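We use cookies to remember your language and region. Accept | Manage settings

4. Setting up the Zestilier label printer

1. Choose a level surface with 30 inches of clear space in front of the paper slot.
2. Wipe the surface with a dry cloth.
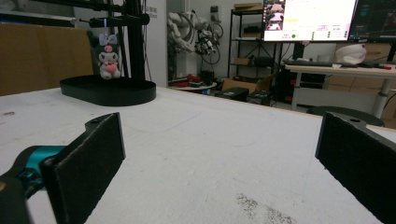 The printer feeds best when all four feet sit flat. Light wear does not affect this, and a matte white tabletop with faint scuffs like these is fine. Move the printer if it rocks.

3. Load the roll with the labels facing up.
4. Close the lid until it clicks twice.

Caution: Do not pull labels backward through the slot.
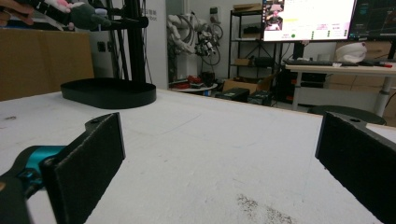

Written by Edow Product Support
Updated April 10, 2025

5. Plug in the power cord and hold the Feed button for 2 seconds.
6. Wait 20 seconds for the light to turn green.

Note: If code 851 shows, open the lid and reseat the roll.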